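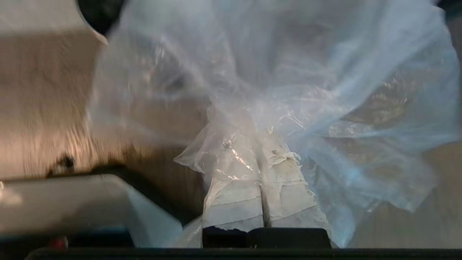 Figure 1. Wrist camera view, bag gripped just under the bunched neck.

Testing the Flaltunis Starter Gripper Kit on Plastic Bags
Student project report, Applied Automation
Zixuan Qian and Peiyu Liang
Supervisor: Gertraud Danzer
2020-05-07

Why we picked bags

Our project was to take a gripper kit you can buy, use it on something it wasn't really advertised for, and write up whether we'd tell another student group to spend their money on it. Peiyu wanted to do bottles. I wanted to do bags, and I won because I'd already spent a summer at a packing shed in Prillwood and had strong feelings about bags. Thin film is awful stuff to handle with a machine. It folds, it slides, it shines into the camera, and it never has the same shape when you come back to it.

The kit is the Flaltunis Starter, which our department ordered through a reseller called Sheehan. You get a two-finger gripper, a wrist camera, a mounting plate, cables and a year of access to their software. Gertraud let us put it on the teaching arm in the Vukstead lab, provided we took it off again before the second-years needed the arm for their labs. (We mostly did.)

What comes in the box and getting it going

I'll be honest, I expected the setup to be the painful bit and it was fine! The mounting plate fit our arm the first time. The cable for the camera is a bit short, so if your arm has a long forearm you'll want an extension, and you should order it right away and not wait two weeks like we did. The printed guide is fairly thin and skips over camera calibration in one paragraph, but the PDF on their site is much better and has proper drawings.

The software is the part I liked best. You jog the arm to where you want it, save the pose, close the fingers, save that, and string it all together. Peiyu had never programmed an arm before March and she had it picking up foam blocks on her first afternoon. There's a grip force slider, which goes in steps, and a setting called "soft close" that slows the fingers near the end. We left soft close on for everything after the first day.

One grumble: the software forgets your slider setting when you restart it. It goes back to the default and doesn't tell you. We lost a whole session to this before Peiyu started writing the setting on masking tape on the monitor.

The fingers

The bare fingers are hard and smooth and film just slides off them. You can buy rubber pads from Sheehan as an add-on, but they were on backorder the whole term, so we wrapped the fingers in off-white tape instead. Layers and layers of it. You can see in Figure 1 what a well-used wrap looks like, with the ends peeling and fraying near the top. It isn't pretty but it grips plastic a lot better than bare fingers do.

We went through a few kinds of tape. Shiny packing tape was useless, and electrical tape crept along the finger and left goo behind. Plain tape with a papery feel was the winner. The catch is that it wears, and a loose curl of tape can stick to the film and drag the bag along when the fingers open. We ended up rewrapping at the start of each session, and I'd put that in anybody's lab routine if they go this way. Jinlong Yao, who was in the group next to ours, suggested heat-shrink tubing over the fingers. We ran out of time to try it but I think it's a good idea.

How we ran the tests

Every bag was clear, bunched up by hand and twisted once to make a neck, then set on the bench. The arm came in to a saved pose, closed the fingers on the plastic just below the neck, lifted, moved sideways, and let go over a bin. A pick counted if the bag made it into the bin. If it fell on the way or stayed stuck to a finger, it didn't count, even if it dropped in after we poked it (Peiyu and I argued over this one for a while and she was right).

We did 200 picks in total. The first 30 were on bare fingers and were so bad that we stopped there and went looking for tape. The rest were on wrapped fingers, with soft close on and the same slider setting.

Gripping below the neck was something we arrived at by fiddling. If you go for the loose film, the fingers often close on a single layer and it pulls straight out. Down at the gathered part there are lots of layers pinched together, and the bunch above acts a bit like a knot and stops the bag slipping down through the gap.

What we found

With tape on, the bags went in the bin most of the time, and nearly all the failures fell into 2 kinds. Either the bag had relaxed and the neck wasn't where we'd left it, or the tape was worn and the bag wouldn't let go. The first one is a fair limit of using saved poses. The kit has no clue that a bag has moved unless you write something to tell it.

That brings me to the camera. It's a handy little thing for watching what the fingers are up to, and it's close enough that you can see whether the film is really pinched. But for finding a clear bag by itself, we got nowhere. The vision tool that comes with the software looks for edges, and crumpled plastic is all edges. The highlights on the creases set it off constantly. It also blurs when the arm is moving quickly, so pause the arm before you save a picture. We asked Flaltunis support about it and a person named Guilan Cao wrote back within a day with some exposure settings, which cut down the glare but didn't fix the finding part. Still, full marks for the reply — I've had worse from companies that charge a lot more.

Would we recommend it?

For a first arm project, yes. Setup is easy, the software is friendly, and it took a fair bit of abuse from us without anything breaking. If your project is about film or bags, I'd say yes with a warning: get the pads if they're in stock, or plan to tape, and don't count on the vision tool. We'd give it 3 out of 5 for bags and a bit more for blocks and boxes.

If we had another term, I'd like to try a stiffer bag, and Peiyu wants to write her own neck finder using the colour of the bench showing through the film. Our saved poses and the pick log are in the course folder under both our names. The log has a gap partway through where the laptop went flat, and we redid those picks the next morning.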